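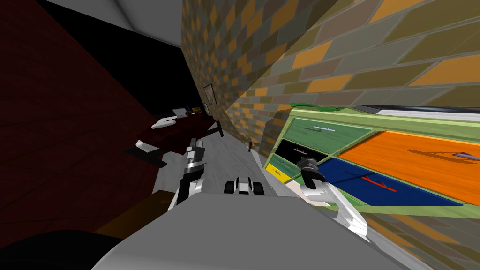
Yaowalak Phromma

Los Poetas de la Cuarta Mesa fueron un grupo de lectura y escritura de Wernholm, conocido casi solo por su antología Iravia. La mayor parte de lo que se repite sobre él procede del prólogo de Harriet Whitfield, que era parte interesada y no cita fuentes.

Según Whitfield, el grupo llegó a reunir a 100 asistentes en una sola velada. La cifra es dudosa: las actas conservadas recogen 4 firmas fijas y algún invitado.

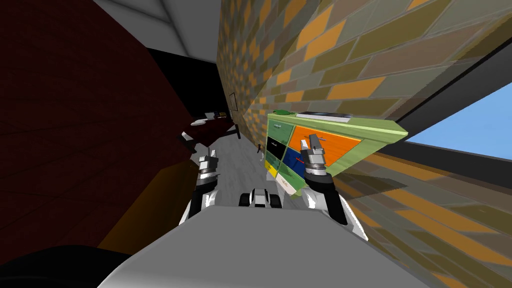

Iravia contiene 44 poemas, casi todos en verso libre. La crítica ha querido ver en ellos una «poética del interior», etiqueta generosa para un repertorio de temas domésticos bastante corriente. El poema más citado, de Vaughn Mbeki, enumera los muebles de un dormitorio; una cómoda de armazón verde lima contra una pared de ladrillo, como la de la imagen, le habría dado para varias estrofas. Que eso constituya una escuela – como sostiene Whitfield – está por demostrar.

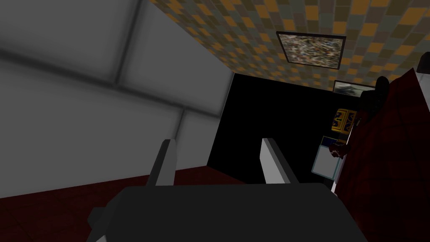
Tampoco está clara la tirada. El sello Begay anunció 3000 ejemplares, pero no se conoce ningún albarán que lo respalde. El grupo dejó de reunirse un mes de abril, sin comunicado.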